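Handout 4, revised 9/22/26

# Storage at the point of use: the standing utensil rack

Read this before the session. It follows on from the handout on drawers, and it takes a less friendly view of the rack than most kitchen-planning books do. Bring your own notes on a kitchen you know well, even if it's a poor one.

## 1. The claim

The usual argument for keeping utensils out on a stand goes like this. A drawer has to be opened, searched and closed. A hook needs one reach. Therefore the hook saves time, and a cook who saves time at every reach saves a good deal over a week.

I have seen this repeated in catalogues, in the Nammont planning guide and in far too many student essays, nearly always without a source. Where there is a source it tends to be the Harlow exercise, in which people fetched a named utensil from a drawer and then from a rack. The drawer was full. The rack held 4 items. You don't need a course in kitchen design to see what is wrong with that.
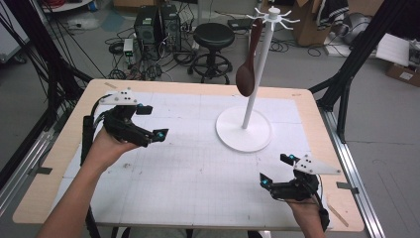 Carousel racks, the sort with a ring of hooks at the top of a pole, are the version we'll spend most time on. They suit a small worktop on paper, as they take up a circle of surface and use the height above it. Look at how little is being asked of the one on the table, though: eight arms, and a single wooden spoon hanging from one of them. Any rack looks orderly in that state. What we want to know is how it behaves with a ladle, a masher, a whisk and two slotted spoons on it, and the shop display won't tell you.

Questions to settle before you accept a time saving:

- How full was the drawer, and was it divided?
- How full was the rack?
- Did anyone have to put the things back?

The third is the one people leave out. Taking a spoon off a hook is easy. Getting the hole in the handle back over the hook with one hand, while the other hand is holding a lid, is a different job, and I suspect a fair share of the gain goes there. I can't prove it. Neither can the people who say otherwise.

## 2. The base

Four things are said to keep a stand upright: the width of the base, its weight, its grip on the surface, and an even load on the arms. Makers like to print the first because it is easy to measure. The second is often missing from the label altogether.

A wide light base is still a light base. Hang everything on one side, as people do when the rack backs on to a wall, and the width on that side is all you have. Björklund's notes on free-standing shop fittings make the same point about coat stands, and they carry over well enough.

Two remedies get recommended. One is to turn the rack a little each time you hang something up, which I have never known anyone keep doing. The other is to give the base a fixed place, either with a mat or by letting it into the surface. 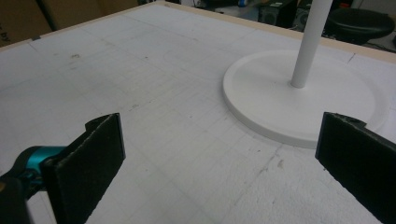 ## 3. Footprint, and what it leaves out

The footprint is the area the base covers. For a toaster that is a reasonable figure. For a rack it is close to useless, because the space you lose is the space the utensils hang and swing through, plus room for a hand to get in beside them.

Try this at home. Draw round the base on scrap paper, then draw the circle swept by the longest utensil. Compare the two, and then mark where you'd chop an onion. In the Atton flat plan we used in February, the worktop beside the hob was generous until we did this, and afterwards there was hardly room for a board. 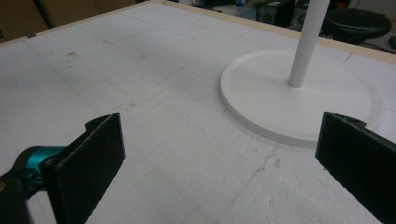 Position matters as much as size, and the books are vague about it. They say "within easy reach", which covers most of the worktop. A squared surface is a help when you want to be stricter, and the faint grid on the table here, with the stand over on the right half, lets you describe a placing in squares and go back to it later. Do the same with masking tape on your own counter. Right of centre may suit a right-handed cook who takes things down with that hand, or it may put the rack where the elbow goes. Test both before writing either down as a rule.

A word on the figure of 100 reaches a day, which turns up in older course packs. I don't know where it came from. Please don't cite it.

## 4. Handles

Most of the discussion of racks is about the rack, and that is a mistake. The utensil decides a lot. Things to note for each one in your own kitchen:

- length of handle
- whether it has a hole or loop, and how big
- where the weight sits once it is hanging
- whether the handle is round, flat or shaped

Wooden handles are praised for grip and for staying cool, and both claims depend heavily on finish and use. A thick varnish may feel pleasant in the shop and be less so with oil on your fingers. A handle that flares at the end gives the hand a stop, but it may also knock against its neighbour on a crowded rack.
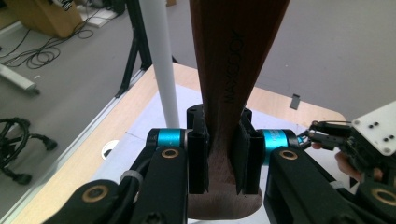 Shape also decides how you take hold of the thing in the first place. With a drawer you tend to pick up whichever part is uppermost. With a hook you are steered towards the upper part of the handle, close to the hole, and then you often have to shift your grip before you can stir. That second movement is rarely included when the two methods are timed, and it ought to be.

## 5. For the session

Pick one utensil you use often. Fetch it and put it back 10 times from wherever it lives now, then 10 times from a hook, with the other storage loaded as it normally would be. Write down the slow ones as well as the quick ones, and say what went wrong with them.

If you have no rack, a cup hook under a shelf will do. Expect to spend around 2 sides of A4 on it, sketches included. A result that shows no difference is perfectly acceptable and I'd be glad to see a few.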